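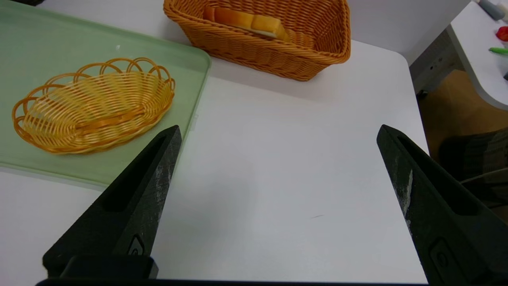 Project report: A Place for Everything
By Bontu Asfaw
Jul 20, 2019

My project was about sorting small stuff on a shared table, and I picked woven baskets because they're light and I like the color! Loukia Drakos lent me hers – the rectangular orange one and the little one with the loopy rim. The little one sits on a pale green tray.

Sorting rules

1. Baskets go at the back, tray in front.
2. Markers get the dark brown basket, and the loaf goes in the orange one next door.
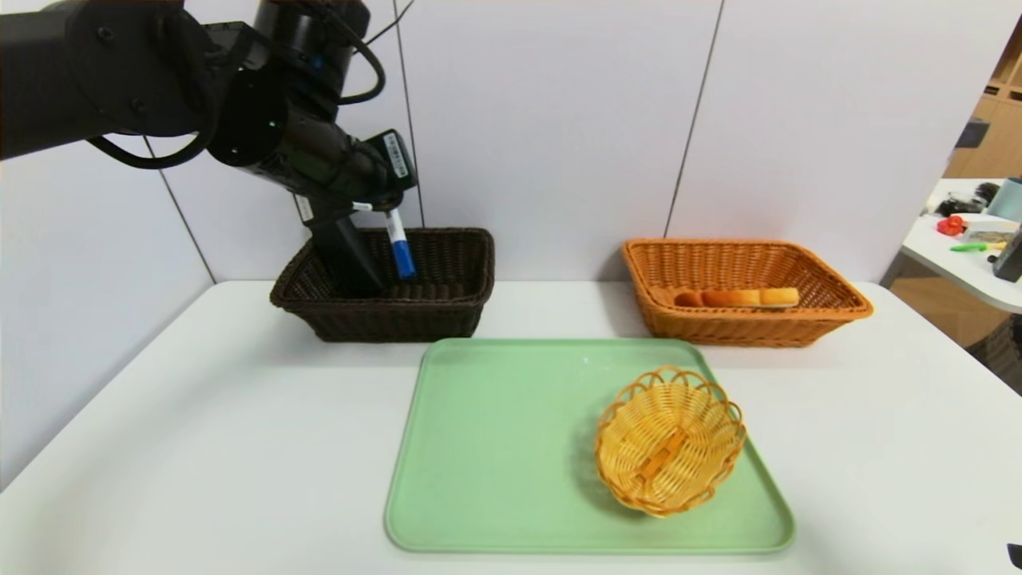 3. The yellow basket on the tray stays free for odds and ends.

What I'd change

I want labels – Kalliopi Spanos kept asking me which basket was which. I'd also try a deeper tray.

19 shares | 2 comments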